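Stop Buying Grippers by the Spec Sheet

The gripper argument in most shops gets settled before anything is bolted to an arm. Someone prints three data sheets, lays them side by side, and picks the one with the highest grip force and the widest stroke that fits the budget. I did it that way for years. I now think it is the wrong way to spend the money, and I think the companies that sell grippers know it.

Grip force is measured on a clean block with flat sides, held square between the fingers. Bins are full of other things. A toy brick has studs on it. Crumpled clear plastic bends when you touch it and gives the camera almost nothing but reflections. A small shiny part with a round top gives a finger very little to close on. No number on the sheet tells you what happens when that part has slid up against the wall of the bin and the finger has to go down beside it.

Last June I ran two tools on the same arm at the Stallport shop. One was a plain two-finger gripper from Vollivora with a list price of 4000 dollars. The other was a suction cup kit from Esposito that cost a good deal less. On paper the fingers won every line except cycle time. We gave each tool 200 picks from a mixed bin, with the same camera and the same controller, and we let the parts land wherever they fell.

The fingers did well in the middle of the bin and badly at the edges. The cup did well on anything with a flat side facing up and failed on most of the rest. Neither result will surprise anyone who has done this work. What bothered me was that I could have learned it in an afternoon, before the purchase order, with a loaned tool and a bin of junk.

So my first point is that the bin should come before the catalog. Collect the parts that give you trouble and put them in a box. Include one that is clear, one that is shiny, and one that is too small. If a vendor won't lend you a tool to try on that box, go to the next vendor. Esposito lent us theirs without much fuss. Others wanted to send a video.

My second point is about cables, and I know it sounds petty. Every tool you hang on a wrist brings wires or air lines with it, and they have to go somewhere. They need slack so the last joint can turn, and the slack becomes a loop, and the loop can catch on the rim of the bin. In our trial we lost more time to cable routing than to bad grasps. After 50 picks with the fingers we stopped and retied the whole bundle. None of the sheets I was given had a line for this. I would pay extra for a gripper whose maker had thought about it.

The usual answer is that software will take care of the rest. Zultus, whose controller we used, has a grasp planner that is good and gets better with each update. It still can't make a wide finger fit into a narrow gap. When we swapped the stock fingertips for thinner ones, the planner found picks along the wall that it had been skipping all morning. The change took 10 minutes and a hex key. I have sat through long meetings about camera upgrades that did less.

There is a fair case on the other side. A shop that moves the same carton all day doesn't need a box of junk, and a data sheet will serve it fine. Trials also cost time, and a small shop may not have an arm sitting free for a week. I accept both of those. But mixed picking is where the money is going now, and it is the job where the sheet tells you the least. A week of an idle arm is cheaper than a gripper that goes back on the shelf.

For the record, we kept both tools. The fingers with the thin tips do most of the work, and the cup comes out when the load is mostly flat. Next I want to try the two together on one wrist, and I expect to spend the first day on the cables.

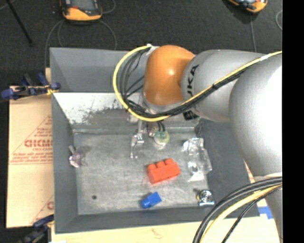
By the Stallport shop columnist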